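Stoffe färben zu Hause: Was ihr mich immer wieder fragt

Seit ich vom Färben in meiner kleinen Küche schreibe, kommen ständig dieselben Fragen per Mail, und ich antworte ja gern, aber inzwischen tippe ich manches schon im Halbschlaf. Also jetzt gesammelt. Stand ist der 6. Mai 2021, wenn ich was dazulerne, trage ich es nach.

Welche Stoffe nehmen überhaupt Farbe an?

Baumwolle, Leinen, Viskose: wunderbar. Wolle und Seide gehen auch, brauchen aber andere Farbe als Baumwolle (steht auf der Packung, bitte wirklich lesen!). Polyester lässt sich mit den normalen Farben für die Waschmaschine kaum beeindrucken. Mein schönstes Beispiel dafür ist ein Kissenbezug, der knallblau werden sollte und ein trauriges Babyhellblau wurde. Das Nähgarn ist übrigens fast immer aus Polyester, die Nähte bleiben also hell. Ich mag das, meine Schwester findet es furchtbar.

Muss ich vorher waschen?

Ja. Auch neue Sachen, gerade neue Sachen! Da ist oft eine Appretur drin, und dann zieht die Farbe ungleichmäßig ein. Weichspüler beim Vorwaschen weglassen.

Wie viel Farbe brauche ich?

Das richtet sich nach dem Trockengewicht. Mein großer Bettbezug aus Arnholm wiegt 876 Gramm, und ich habe 3 Packungen Nisudel hineingegeben, weil ich ein richtig sattes Dunkelgrün haben wollte. Mit weniger wird es eben pastelliger, auch hübsch. Stellt das Stück einfach auf die Küchenwaage, in eine Schüssel gestopft, und zieht die Schüssel ab.

Und das Salz?

Ganz normales Kochsalz, das billigste. Für ein T-Shirt im Eimer nehme ich 155 Gramm, das hat sich bei mir so eingependelt. Erst im warmen Wasser auflösen, dann die Farbe, dann den nassen Stoff. Wer das Salz direkt auf den Stoff streut, bekommt Sprenkel (die können auch toll aussehen, wenn man sie denn haben will).

Kann ich Schwarz färben, ohne dass es braun oder lila wird?

Schwierigstes Thema überhaupt! Schwarz ist eine Mischung aus mehreren Farbstoffen, und wenn einer davon schlechter aufzieht, kippt der Ton. Viel Farbe, wenig Stoff, viel rühren, mehr kann ich euch da nicht raten. Und bitte bei Tageslicht anschauen, abends unter der Küchenlampe ist irgendwie alles schwarz, auch mein Dunkelblau.

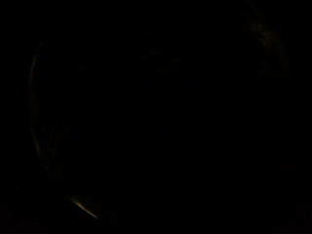

Philomena Alhassan schreibt dazu, bei ihr habe Schwarz erst geklappt, als sie den Stoff vorher dunkelblau gefärbt habe, mit Rotbraun darunter sei es jedes Mal rostig geworden. Außerdem lasse sie das Bad immer 12 Stunden stehen. So lange habe ich nie Geduld gehabt, aber das mit dem Blau darunter probiere ich im Mai noch aus, ich habe da eine verwaschene Jeans im Auge.

Topf, Eimer oder Waschmaschine?

Große Sachen in die Maschine, kleine in den Eimer. Den Topf nehme ich nur für Wolle, und es ist ein alter, in dem nie wieder Suppe gekocht wird. In der Maschine danach einmal leer durchlaufen lassen, am besten mit etwas Waschmittel, und dann erst mal was Dunkles waschen. Meine weißen Handtücher haben diese Lektion leider mitgemacht.

Bekomme ich die Farbe wieder aus den Fingern?

Nach ein paar Tagen schon. Handschuhe anziehen! Ich schreibe das mit einem türkisen Daumen.

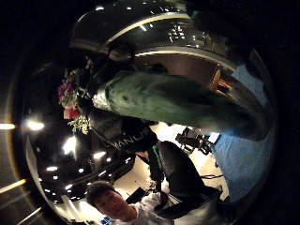

Mein Stoff ist fleckig geworden, was nun?

Zuerst prüfen, ob er wirklich fleckig ist. Nasser Stoff sieht immer wild aus, also trocknen lassen, bügeln und glatt ans Fenster legen. Auf einem Haufen könnt ihr das nicht beurteilen, schon gar nicht bei wenig Licht: Bei so einem Blaugrün wie auf dem Foto werden die Falten an der unteren Seite gleich viel dunkler, und da würde ich nie im Leben sagen wollen, ob das Schatten oder Farbe ist. Sind die Flecken am Fenster immer noch da, könnt ihr eine Nuance dunkler überfärben, das rettet erstaunlich viel.

Färbt das später ab?

Am Anfang ja. Ich spüle, bis das Wasser klar ist, und wasche die ersten Male getrennt. Senga Pringle hat mir nach der grünen Tischdecke geschrieben, dass ihre noch beim vierten Waschgang Farbe verloren hat. Da war vermutlich einfach zu viel Farbe im Bad. Noch mal spülen und weiter getrennt waschen.

Kann ich Reste vom Farbbad aufheben?

Bei mir wird das nichts, die zweite Runde ist immer blass. Für Geschenkbänder reicht es aber, und die sehen in Blass sogar besser aus.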